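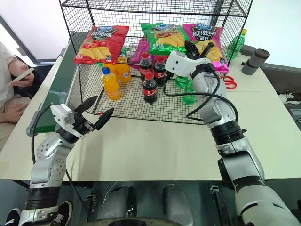 Ticket 2048: snack rack, upper shelf sagging and bottles tipping
Last updated: September, 16.20
Print this page | E-mail this page
September, by Calum Cowie

Reported: The top shelf of the black wire rack dips when the big crisp bags are on it, and the drinks on the bottom grid lean over when one is taken out. Rack is a Skasano, put together in the Virura kitchen from the flat pack.

09.10 Took everything off. Top shelf clips on the left were in the wrong way up. Turned them round and pushed down until they clicked. Shelf now level with nothing on it.

09.35 Put the crisps back, red bag left, green middle, pink right. No dip. Crisps weigh next to nothing, so the clips were the whole fault on that level.

10.15 Bottles next. The gaps in the bottom grid are wider than I'd like and a narrow base can drop one edge into them. The colas were worse than the orange. Tried turning the grid 90 degrees, no change.

11.40 Cut a piece of stiff card to 48 cm and laid it over the grid. Bottles stand straight. Pulled a cola from the front and the others stayed up.

14.00 Card has started to curl at the front corner. Asked Wuyts for a plastic shelf liner to fit. They do one in 2 mm, cut to size.

Status: shelf closed, grid open until the liner comes. Please keep tall bottles on the bottom level and leave the card where it is. If a clip pops out again, add a note to this ticket and don't open a new one.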